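**Divel – Operator Practice Group**
Minutes, October meeting, 2:00 p.m.

Present: Aoife Ní Mhurchú (chair), Zaid Hakim, Liam Nic Aodha, Brendan Ó Dubhghaill (minutes)
Apologies: Fiachra Hanrahan, who sent comments on items 3 and 5 by email

**1. Last minutes**

Accepted with one change. Under item 4, "operators may" should read "operators must" where it talks about the stop word. Brendan has fixed the copy on the shared drive.

**2. Actions carried over**

- Printed copies of the start-of-session card: done, one at each table.
- Spare straps for the controllers: ordered, not here yet. Liam to chase.
- Quote from Tierney for glove cleaning: received. Zaid thinks it is high for what it covers. Left open until item 4 is settled.

**3. Draft 3 of the operator rules (Ferkosia sessions)**

Aoife went through the draft section by section. Only the parts that drew comment are noted.

3.1 Jewelry. The draft says rings, watches and bracelets come off before the gloves go on. Liam asked whether a thin chain matters if it sits clear of the arm mount. Zaid said the rule is easier to follow if there are no exceptions, and that a chain can catch on a strap or bracket when the arm turns. Fiachra's email took the same view but wanted medical ID bracelets dealt with. Agreed: all jewelry off below the elbow. Medical IDs may stay on if taped flat, and the session lead is told. Lockable tray to be provided at the sign-in desk so people have somewhere to leave things.

3.2 Cables. Cables from the arm mounts are to run back toward the elbow and behind the operator, with enough slack for a full reach across the table. Brendan asked for a number. There was a long discussion about arm length and no number was agreed. Wording will be "full reach without pull," and the session lead checks it with the operator's arms straight out before recording starts.

3.3 Start pose. Both hands low over the near side of the table, fingertips together, held still until the session lead says go. Zaid reported that of the last 200 clips he reviewed, the ones he had to send back mostly had a rushed start. Agreed to keep the pose as drafted and to add "do not talk or look away during the hold."

3.4 Tabletop. Nothing on the table at the start pose except the objects on the task sheet. Cups and phones stay off it at all times, including breaks.

3.5 Floor. Liam wants a clear floor on the operator's side of the table – no bags, shoes or loose cables within a chair's width. He would also like the floor on the far side kept tidy, as it shows up in a lot of the recordings. Aoife was happy to make the first part a rule and the second part advice. Zaid would have made both rules. Left as Aoife proposed, to be looked at again after the next batch.

**4. Gloves**

Current practice is one pair per operator per day, then into the wash bag. Fiachra's email points out that the draft says "per shift," and some people do two shifts. Agreed: one fresh pair per shift. Any glove with a worn fingertip is thrown out and not washed.

Zaid to ask Tierney to quote again on the new basis. Liam to get a price for 475 pairs from Floswood, so there is something to compare it with.

**5. Breaks and session length**

The draft allows up to 137 clips in one shift. Aoife asked where the figure came from. Brendan said it was the highest count anyone had managed in the spring and was never meant as a target. General agreement that it should go. The new text will set time limits only: 25 minutes on, then a break with the controllers and arm mounts off. Sore wrists are to be reported the same day, and the operator stops until the fit has been checked.

Fiachra asked for it to be written down that stopping early does not affect pay. Agreed, and it will go at the top of the section.

**6. Review of clips**

Zaid proposes checking one clip in ten against the start-pose and jewelry rules for the first 1000 clips under the new text, then fewer if results are good. Agreed. He will keep the tally and bring it to the next meeting.

**7. Any other business**

Liam asked that the draft say "session lead" throughout. It still says "supervisor" in two places. Brendan to correct.

**Actions**

- Aoife: draft 4, with changes from items 3 and 5
- Brendan: wording fixes, tray for the sign-in desk
- Liam: straps, Floswood price
- Zaid: Tierney quote, clip tally

Meeting closed 3:20 p.m.

**Attachment to item 3.3** 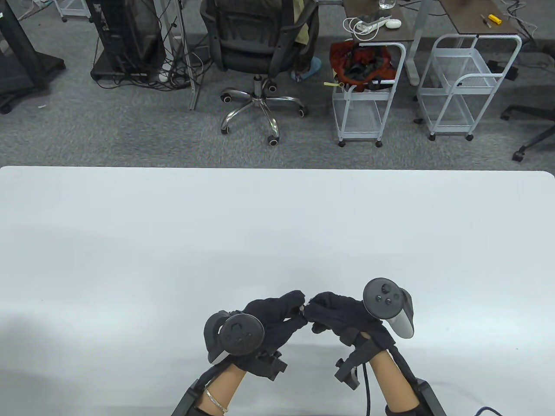
Start pose, gloves and controllers on, fingertips together.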